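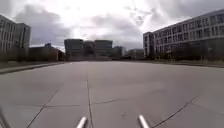 Figure 1. The main paved area, with the centre joint running away towards the buildings.

Reading a Plaza: Joints, Panels and Edges in Concrete Paving
Student project report, Built Surfaces unit
Eluned Gough
30 Sep 2022

Why paving?

Most of my class picked a building. I picked the ground in front of one, and I'm so glad I did! Concrete paving is easy to walk across for years without noticing, but once you start looking at the joints you find a whole drawing under your feet. My question was simple: how does the layout of joints and edges shape the way a big open slab area looks and gets used?

The site

The plaza is at the Condcombe end of the business park, a wide, flat stretch of pale grey concrete. A tall office building with pale grey panels and rows of dark windows stands on the left in Figure 1, past a low raised curb. The narrower strip on the far side of the curb was outside my survey area, although I did walk it a few times for comparison.

I first visited in June, when I only made sketches, and then came back for 9 longer visits. I brought a tape, chalk, a straightedge and a notebook that is now mostly smudges.

What the joints do

The large slabs are divided by thin dark joints, and there are cracks as well. Telling the two apart was my first real job. A planned joint holds its line and its width, while a crack wanders, narrows and sometimes forks. I sorted each line by eye first, then checked it with the straightedge and changed my mind more often than I'd like to admit.

Concrete shrinks as it cures, and it keeps moving a little as the temperature goes up and down. Joints give that movement somewhere to go. If panels are too big, or have awkward corners, the slab tends to make its own joint in a place no designer would have chosen.

The centre joint became my favourite part of the site. From the spot in Figure 1 it runs nearly straight away from you, with a diagonal line coming in on either side and a faint cross joint linking them. It makes a lovely perspective exercise – the lines that feel dramatic on the page are quite modest when you stand over them. I redrew that view seven times before the angles sat properly.

Colour and marks

I expected one flat grey and got a whole family of them. The shade shifts slightly from place to place and there are darker, smudged patches scattered across the slabs. I made a tone chart of five greys in pencil and matched each patch to the closest one. Shade is hard to judge under a changing sky, so I'd treat my chart as a rough guide and would love to redo it with proper colour cards.

How people cross it

On two of the visits I put the chalk away and watched people instead, logging about 200 crossings. Most took the shortest line between doors and paid no attention to the joints. Walkers near the curb behaved differently and tended to follow it, even when that made their route a bit longer. Kids were the exception to everything, and several of them made a game of the centre joint.

I compared this with a smaller courtyard at Jatley, where the panels are much closer together. People drifted less there, though the space is so tight that I can't put that down to the paving alone.

Problems and next steps

My early tape measurements were out because I'd measured from the curb, and it isn't a reliable baseline. I started again from the centre joint and the numbers finally agreed with each other.

Next term I want to draw the full joint plan to scale, add the strip beyond the curb, and visit after rain to map where water sits. My sketches and crossing logs are in the unit folder under Condcombe, project 881.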